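Otra vez sin pista

Lo escribo rápido porque salgo en un rato para el entrenamiento y si no lo suelto ahora no lo suelto nunca. El velódromo de Golestani cierra en julio. Otra vez. En plena preparación, con los juveniles a medio ciclo y los mayores buscando dónde rodar.

La explicación oficial, dos párrafos y una firma: mantenimiento de la madera. De acuerdo. La madera se mantiene. Pero también se planifica, y el calendario de pista lo conoce todo el mundo desde hace meses. ¿Por qué julio? ¿Por qué no las semanas muertas, cuando allí no entra ni un alma después de las seis?

Shahab Mirzaei, que lleva la sección de velocidad, pidió una reunión. Le dieron cita para despues del cierre. Así, tal cual. Y Homa Khosravi, que corre persecución y hace 132 kilómetros en coche para entrenar, se enteró por un papel pegado en la puerta del vestuario.

Me dicen que exagero. Que se puede entrenar en carretera, que hay rodillos, que los de antes no tenían nada y ganaban. Ya. Los de antes también perdían, y mucho, solo que de eso no se hacen homenajes.

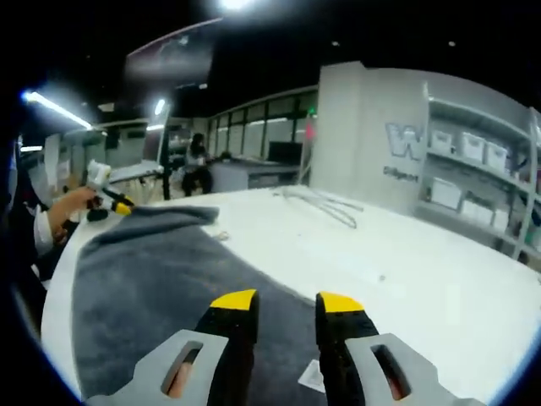 El rodillo sirve para lo que sirve. Fondo, cadencia, algo de fuerza. La curva no se entrena en un garaje. El relevo en la madison tampoco, y quien haya visto a una pareja fallar el agarre a sesenta por hora sabe de qué hablo. Eso son horas de peralte. Horas que este equipo no va a tener.

Luego está el dinero. El patrocinio de Zornon se anunció con foto, canapés y discurso. Tres temporadas, dijeron. Va una y media y todavía no he visto una bicicleta de pista nueva para los cadetes. Corren con cuadros heredados, cuatro tallas para todo el grupo, y Abbas Yazdani ajustando sillines entre serie y serie. Un entrenador haciendo de mecánico. Bonito para un reportaje, malísimo para preparar un campeonato.

No pido un velódromo nuevo. Pido un calendario consensuado con los clubes y un convenio con Evard, que tiene pista cubierta y, por lo que me cuentan, más de dos mañanas libres a la semana. Una llamada. Un autobús. Tampoco es la luna.

Golnar Mousavi escribió en estas páginas que la federación "escucha a su manera". Me parece generosa. Yo creo que oye, apunta y archiva. Y mientras tanto los chavales crecen, se aburren y se pasan al triatlón, que tiene sus cosas pero al menos abre en verano.

Seguiré con esto la semana que viene, si me contestan al correo. Y si no contestan tambien.

Kamran Hassanpour
6 de febrero de 2019

Artículos relacionados
La federación escucha a su manera, por Golnar Mousavi
Copa Drultix: horarios y categorías
Persecución por equipos: quién sale primero y por qué
Evard estrena grada en la pista cubierta
Cadetes: lista de convocados para la concentración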